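Elteo Toy Library — Borrowing and Returns FAQ
Last updated June 2, 2026

Membership

Who can join?
Any household with a child under 9, and any licensed home daycare. One membership covers everyone at the same address. Daycares register under the name on the license and receive a separate card.

What does membership cost?
The fee is $30 per year, charged on the date of joining. There is no deposit. Memberships do not renew automatically; a notice goes out by email before the expiration date.

Can I use my card at both branches?
Yes. Cards issued at Elteo work at the Pekholm branch, and the reverse. Holds are kept separately by branch, so check the pickup location before confirming a request.

Borrowing

How many items can I take out at once?
Five. A set counts as one item if it carries a single barcode. Train track is divided into several sets, each with its own barcode, and each one counts.

How long is the loan period?
24 days for all items except ride-on toys and costumes, which go out for 9 days. The due date is printed on the slip and shown in your online account.

Can I renew?
Once, for the same length of time, unless another member has placed a hold. Renewals can be made online up to midnight on the due date. Ride-on toys cannot be renewed between the start of August and the first day of school.

How do holds work?
Select the item in the Kernura catalog and press Request. You will get an email when it is ready. Items stay on the hold shelf for 5 days and then pass to the next member in line. A missed pickup does not count against you.

The catalog says "In processing." What does that mean?
The item has been returned and has not yet been cleaned, counted and shelved. It can be requested in this status but not borrowed at the desk.

Returns

Do I need to clean toys before returning them?
Remove food, sand and stickers. Wipe hard plastic with a damp cloth. Do not put anything in a dishwasher, and do not use bleach on painted wood — it lifts the finish. Fabric items may be returned unwashed. We launder all of them between loans with unscented detergent.

Can I use the book drop?
No. The drop belongs to the building's reading room and its bin is not deep enough for boxed sets. Bring toys to the desk during open hours.

A piece is missing. What now?
Report it at the desk when you return the set. If the piece turns up within 30 days there is no charge. After that, the charge depends on the set:
Sets that still work without the piece: no charge, and the contents card is corrected.
Sets that need the piece: the replacement price, if the maker sells parts.
Puzzles: the full price of the puzzle.

What if something breaks?
Ordinary wear is not charged. Stop using the toy, keep all the fragments, and return it in a bag marked "broken." Please do not glue it. A home repair usually has to be taken apart again before the item can be inspected.

Are there late fees?
No. Borrowing is suspended while any item is overdue and resumes when it is checked in.

Safety

Are small parts labeled?
Yes. An orange dot on the box means the set contains parts that do not pass the small-parts cylinder test. These sets are not lent to households whose registered children are all under three.

What about batteries?
Items go out without them unless the battery is built in. The size is listed on the contents card. Remove your own batteries before returning the toy.

Donations

Do you accept used toys?
Yes, at the Ouali Street entrance, if they are complete and clean. We cannot accept car seats, cribs, helmets, inflatables or anything that has been recalled. Plush toys are accepted only with the original tag attached. 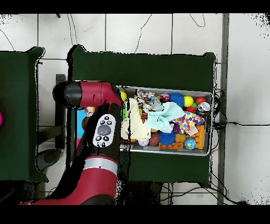

Toys and fabric in a metal tray.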